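Modar process mapping tool: five months in

Quick one because I'm between two workshops and if I don't write it now I never will. We bought Modar for process mapping. Mid-size distribution company, 80 people who touch the order process one way or another, and until this year the only record of how an order moved was a wall of printouts and a spreadsheet called FINAL_new2. So not a high bar.

Short version: good tool, annoying licenses, buy it if you already know who will own the maps. Skip it if you don't.

Setup. Easy. Browser based, nothing to install, had the first swimlane up before lunch. The import from our old drawing files was a mess though. Boxes came in fine, connectors came in as loose lines attached to nothing. I redrew all of it. Took longer than I told my boss it would.

Drawing. This is where it's nice. You type a step, hit tab, type the next one, and it lays out the lane for you. No dragging little diamonds about. In a live session that matters a lot, people stop watching you fight the software and start arguing with each other, and the arguing is what you booked the room for. Our returns process had three names for the same form. Found that in the first twenty minutes.

Levels. You can open any step and drill down to the next map. Works well to level three. At level four the breadcrumb at the top gets cut off and you loose track of where you are. Support says a fix is planned. They said that in August too.

Variants. Best feature, badly hidden. You can keep two versions of the same process side by side, what the manual says and what the warehouse does, and it marks the steps that differ in orange. It's under Settings, then Views, then Compare, which makes no sense. Once I found it I used it every time. The credit check step was orange from end to end.

Roles. Each step needs an owner before it'll let you publish. I hated this at first. Then Sternar, the consultancy that did our audit prep, asked who signs off partial shipments and I had an answer in one click. Still hate it slightly. You can't put two owners on a step, so shared work ends up with one name on it and the other person gets no notifications.
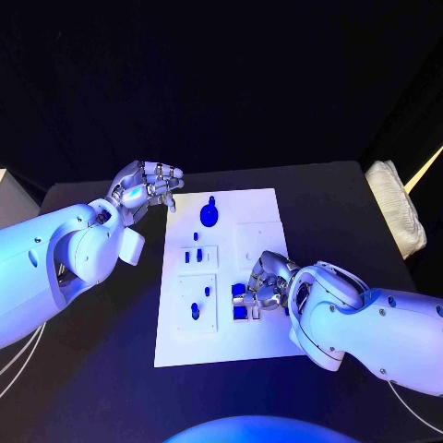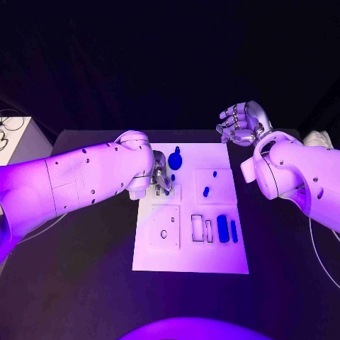

Oi-ling Ko read a draft of this and thinks I'm being too kind about the owner rule. Her view is that forcing one name per step gets you a tidy map and a false one, because people pick whoever is in the room so they can hit publish and go home. She went back through the purchasing maps and found her own name on steps she has never done and wouldn't know how to do. She'd rather have a blank that shows up red for everyone to see. Fair. I've asked Modar for an option to publish with gaps. No answer yet.

Reports. Fine. You get a list of steps, owners, handoffs, systems used. Export to spreadsheet is clean, export to PDF is not, wide maps get split over pages in the middle of a box. I print the list and show the map on screen.

The handoff report is the one I'd pay for by itself. It lists every place where work goes from one team to another and lets you sort by how often. Ours had customer service and invoicing passing the same order back and forth four times before anyone shipped anything. We all sort of knew. Seeing it as a line in a table got it fixed, or half fixed, the invoicing side is still waiting on a permissions change.

Comments. Anyone with a viewer login can comment on a step, which I like. Comments don't close when you change the step, which I don't. We have old ones hanging around on steps that were deleted and brought back. Clean up is by hand, one at a time.

Price. We pay $2,986 a year, that's 5 editors and unlimited viewers. Sounds ok. But an editor seat is tied to a person and you can't move it for thirty days after assigning it, so when one of ours changed teams we had a dead seat for a month. The smaller plan is $1,298 with two editors and no Compare view. Don't get that one, Compare is the reason to be here.

What else we looked at. Jultodgate: much stronger on simulation, you can feed it volumes and see where things pile up, but everybody in the trial needed training and I couldn't run a workshop in it without practicing the night before. If you have a real process team, look at it. Chukwu: cheap, pretty, basically a drawing program. No roles, no drill down. Good for one slide. We used it for a week and went back to sticky notes.

Support. Replies same day, mostly polite, mostly "we've passed it on". The help pages are better than the people, search there first. The one phone call I had was great, she stayed on the line and rebuilt my approval loop with me.

A few things I'd do if starting over:

Agree on the names of things before you draw anything. Forms, teams, statuses. We did it after and had to rename steps all over the place.

Keep the first map to one page. Ours had everything on it and the sales people just stared.

Don't let the manager describe the step. Ask the person who does it, and if there are two of them ask seperately. Then open Compare.

Put a review date on each map. There's a field for it, off by default, no idea why.

Would I renew? Yes, same plan, unless they raise the seat price. Four out of five. It'd be higher with a PDF export that works and a breadcrumb I can read. Will update when the level four fix shows up, got to run, the supplier onboarding group is waiting and I haven't set up their lanes yet.

Posted November 15, 2018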